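제8장 정육면체를 놓고, 붙이고, 쌓기

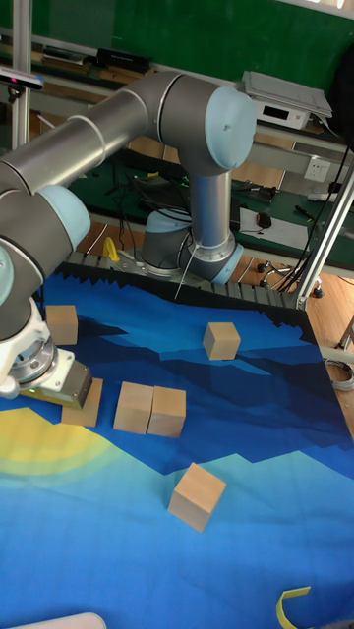 그림 8-1 산과 해가 인쇄된 파란 매트 위에 흩어 놓은 나무 정육면체 여섯 개

이 장에서 배우는 내용
8.1 정육면체의 면, 모서리, 꼭짓점
8.2 맞닿은 면과 겉면
8.3 직육면체로 쌓기
8.4 위, 앞, 옆에서 본 모양
8.5 매트 위의 위치 나타내기

들어가며

나무 정육면체는 초등학교 저학년 교실에서 가장 흔하게 볼 수 있는 교구이다. 크기가 같고 면이 평평하며, 어느 면을 바닥에 대어도 높이가 같다. 앞 장에서는 종이에 그린 정사각형과 직사각형의 넓이를 다루었다. 이 장에서는 같은 생각을 입체로 옮긴다. 다루는 양은 겉면의 수와 쌓기나무의 수이며, 길이의 단위는 쌓기나무 한 개의 모서리로 한다.

그림 8-1의 정육면체들은 대부분 아무렇게나 놓인 것처럼 보이지만 두 개는 나란히 맞닿아 있다. 떨어져 있는 정육면체와 맞닿아 있는 정육면체의 차이가 이 장의 출발점이다. 두 개가 한 면을 꼭 맞게 맞대면 그 면은 양쪽에서 모두 보이지 않게 된다. 나무의 양은 그대로인데 겉으로 드러난 면은 줄어든다.

8.1 정육면체의 면, 모서리, 꼭짓점

정육면체는 크기가 같은 정사각형 여섯 개로 둘러싸인 입체도형이다. 면은 6개, 모서리는 12개, 꼭짓점은 8개이다. 한 꼭짓점에서는 세 면이 만나고, 한 모서리에서는 두 면이 만난다. 마주 보는 두 면은 서로 평행하며, 이웃한 두 면은 수직이다.

정육면체를 한 곳에서 바라볼 때 한꺼번에 볼 수 있는 면은 많아야 세 개이다. 그림 8-1에서 보는 쪽에 가깝게 놓인 정육면체는 조금 비스듬히 놓여 있어서 윗면과 두 옆면이 함께 보인다. 교과서나 설명서에 실린 겨냥도는 대개 이런 방향에서 본 모양을 그린 것이다. 겨냥도에서는 보이는 모서리를 실선으로, 보이지 않는 모서리를 점선으로 그린다. 정육면체의 겨냥도에는 실선이 아홉 개, 점선이 세 개 있다.

용어 정리
겉면: 입체의 바깥으로 드러난 단위 정사각형. 이 장에서는 바닥에 닿은 면도 겉면으로 센다.
맞닿은 곳: 두 정육면체가 한 면 전체를 맞대고 있는 자리. 모서리만 닿거나 면의 일부만 겹친 자리는 맞닿은 곳으로 세지 않는다.
단위 정육면체: 모서리의 길이를 1로 정한 정육면체.

8.2 맞닿은 면과 겉면

단위 정육면체 한 개의 겉면은 6개이다. 서로 떨어진 여섯 개를 모두 합하면 겉면은 36개가 된다. 이 가운데 두 개를 골라 한 면을 맞대면 면 두 개가 가려지므로 겉면은 34개로 줄어든다. 맞닿은 곳이 하나 늘어날 때마다 겉면은 두 개씩 줄어든다.

정육면체의 수를 n, 맞닿은 곳의 수를 k라고 하면 다음과 같이 쓸 수 있다.

겉면의 수 = 6 × n − 2 × k

이 식은 모양이 반듯하지 않아도 성립한다. 기역 자로 꺾어 놓아도 되고, 계단처럼 쌓아도 된다. 다만 정육면체끼리는 면 전체를 맞대야 한다. 조금씩 어긋나게 놓은 모양은 이 장에서 다루지 않는다.

보기 8-1 여섯 개를 한 줄로 붙인다. 맞닿은 곳은 다섯 군데이므로 겉면은 36 − 10, 곧 26개이다.

보기 8-2 여섯 개를 두 개씩 세 줄로 놓아 한 층을 만든다. 맞닿은 곳은 일곱 군데이므로 겉면은 36 − 14, 곧 22개이다.

두 보기에서 쓴 나무의 양은 같다. 한 줄로 길게 붙인 모양보다 두 줄로 모은 모양의 겉면이 네 개 적다.

8.3 직육면체로 쌓기

정육면체 여덟 개로 만들 수 있는 직육면체는 세 가지이다. 놓는 방향만 다른 것은 같은 것으로 본다.

가로 8, 세로 1, 높이 1: 겉면 34개
가로 4, 세로 2, 높이 1: 겉면 28개
가로 2, 세로 2, 높이 2: 겉면 24개

세 번째 모양은 그 자체가 정육면체이며 겉면이 가장 적다. 개수가 달라지면 만들 수 있는 직육면체의 가짓수도 달라진다. 정육면체 13개를 모두 써서 만들 수 있는 직육면체는 한 줄로 길게 놓은 것 하나뿐이다. 13의 약수가 1과 13밖에 없기 때문이다. 이때 겉면은 54개이다. 약수와 직육면체의 관계는 이 장 끝의 읽을거리에서 다시 다룬다.

수업 준비

한 모둠에 정육면체 여덟 개면 8.3절까지의 활동을 할 수 있다. 모서리가 심하게 닳은 것은 맞댄 면 사이에 틈이 생기므로 빼 둔다. 바닥에는 천이나 얇은 매트를 깔면 정육면체가 덜 미끄러진다. 무늬가 있는 매트를 써도 되지만, 8.5절에서는 모눈이 그려진 종이를 따로 준비해야 한다.

벤지 암브로시오의 수업 기록에는 아이들이 정육면체를 흩어 놓은 상태에서 먼저 겉면의 합을 적고, 그다음 두 개씩 붙여 가며 수를 고쳐 적게 한 과정이 나온다. 처음부터 완성된 모양을 주었을 때보다 뒤쪽과 바닥의 면을 빠뜨리는 일이 적었다고 한다. 이 장의 활동도 같은 순서를 따른다.

활동 8-1 흩어 놓고 모으기

정육면체 여섯 개를 서로 닿지 않게 놓고 공책에 36을 적는다. 두 개를 골라 면을 맞대고, 새로운 겉면의 수를 36 아래에 적는다. 남은 것을 하나씩 옮겨 붙이면서 그때마다 수를 적는다. 한 번 옮겼을 때 맞닿은 곳이 두 군데 이상 생기면 수 옆에 동그라미를 친다. 다 모은 뒤에는 모둠끼리 공책을 바꾸어 수가 줄어든 순서를 비교한다. 만든 모양은 8.4절에서 위, 앞, 옆에서 본 그림을 그릴 때 다시 쓰므로 흩뜨리지 않고 그대로 둔다.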